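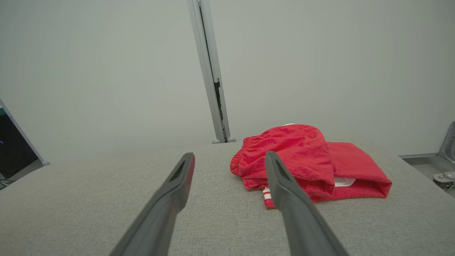
Posted by Torben Heitmann
Garment Handling, Starnbridge site
September, 6:40 a.m.

The early shift began with the red garments again. They have been assigned to the folding station for the whole of this month, and I am informed that they will remain there until the trial is reviewed. The gathered edge continues to be the chief difficulty. A flat hem may be gripped almost anywhere, whereas elastic draws the cloth together and the fold has to be started from another side.

Before the station was installed, this site employed 16 people at the folding tables. The number is unchanged, and management has given a written assurance that it will stay so through the winter. What has changed is the work itself. Nine of the 16 now spend part of each shift at the stations, where they set pieces out, watch the attempt and enter the outcome in the log. The others fold by hand as before, and there is some feeling between the two groups about which of them has the better part of it.

I met with Tobias Abernathy at the morning break to discuss the log. He has folded at Starnbridge for longer than I have supervised here, and he objected to the form on the grounds that it provides one box for "failed" and no space to state why. I consider the objection correct. A sleeve turned under and a piece never lifted are different matters, and the people at the station can tell them apart at a glance. I have written to Starkmont to request a revised form — the second such request.

The question of pay grades was raised once more. Station work is at present paid at the folding rate, although it requires 48 hours of training and a signed assessment. I could offer no answer and recorded the question for the site meeting.

Target for the shift: 80 pieces through the station. The target takes no account of the time needed to reset a piece by hand, and I have asked that this be corrected before the figures are sent to the Drulska office.

Gloves are to be reordered. The lamp over the second hand table is still out.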